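Grellura folding mat and small basket set: four months in

I fold a lot of cloths. Dish towels, napkins, the thin white ones I use for drying glasses, the rags that used to be thin white ones. For years I did it on the end of the bed and got up with a sore back, so when my friend Halima Shehu raved about her Grellura set I finally ordered one. I've had it out almost every day since November and I still like it a lot!

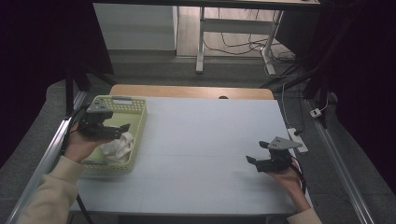
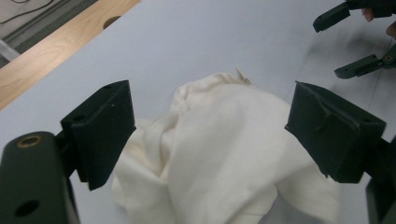
White cloth, crumpled, on the table. The green basket is in the first photo.

The set is a big pale sheet with a faint grid on it, plus a basket. The sheet goes over the table and stays there, and the grid is what sold me. I used to end up with a stack of towels that were all slightly different sizes (this bothered me more than it should have). Now I line up one edge with a grid line, fold to the next, and the pile comes out even. The lines are faint enough that I don't mind leaving the sheet on all day, though in the evening, with only the lamp on, I do have to lean in to find them.

White fabric on a pale sheet sounded like a bad idea to me, and I'll admit a darker color would help with very thin cloths. You get used to it. Shadows in the folds show you where the bunched-up parts are, and then it's just a matter of finding a corner and shaking the thing out.

Now the basket, which I love. It's light green plastic with holes in the sides and a handle slot in the rim, so I can grab it with one hand and still open a door with the other. I keep it on the left and pull cloths out toward the middle. If you're left-handed you'll probably want it the other way around. It's small, so don't expect to get bath towels in there. For kitchen cloths and baby things it's great, and it rinses clean in the sink.

Complaints? The sheet arrived rolled very tight and the corners curled for 3 days. I put cookbooks on them. Also, the set cost me 46 dollars, and the basket isn't sold by itself, so when I wanted a second one I was out of luck. Despina Rallis got hers at Sandoval, and she says they sometimes have the blue one too.

I'd buy it again tomorrow. Next on my list is the longer sheet, 160 centimeters, for ironing day.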